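From: Senyo Quaye
To: kivport-control
Subject: Re: [kivport-control] width estimate drifts after closure on soft objects
Date: 25th June

Dede Zakaria wrote:
> With the Karagiannis branch merged, the grasp monitor reports
> "slip" on the felt items even when the fingers have closed
> and stopped. Rigid items are fine. I have raised the
> threshold twice and would like to avoid a third time. Is the
> width filter still assuming that the object has a fixed
> width once contact is declared?

Yes, it is. The filter latches the width at first contact and treats any further closing as relative motion between pad and object. That holds for a tin or a block. With felt the fingers go on closing after contact while the material compresses, and the monitor adds that travel to the slip score. Raising the threshold hides the fault and makes real slips slower to report, so please put it back to the value in the February release.

I have a patch on the Gukurbridge fork. Contact no longer latches the width. It opens a settling window of 14 control cycles, during which width is tracked but contributes nothing to the score. The window closes early if finger velocity stays under the limit for 3 cycles in a row. Only then is the reference width stored. 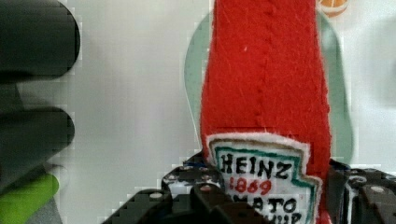
The second change is on the perception side. The wrist view tracker was seeding its features across the whole mask, and on a plain saturated surface most of them end up on fibre texture and wander. Seeds are now weighted towards strong edges inside the mask, so printed or stitched lettering and label outlines get most of them. Features within 6 pixels of the finger mask are dropped, as they tend to stick to the finger and report no motion whatever the object does.

I replayed 65 logged grasps from the Grornside set through both versions. The false slip reports on soft items went away. One rigid item is now flagged a little later than before, inside the settling window, and I don't have a good answer to that yet. Dede, if you have logs with a heavier soft object, I would like to run those before asking for review.

The window length is a parameter (settle_cycles). Setting it to zero gives the old behaviour, apart from the seeding. Please don't tune it per object for now. If it needs that, the model is wrong and I would sooner fix the model.

Senyo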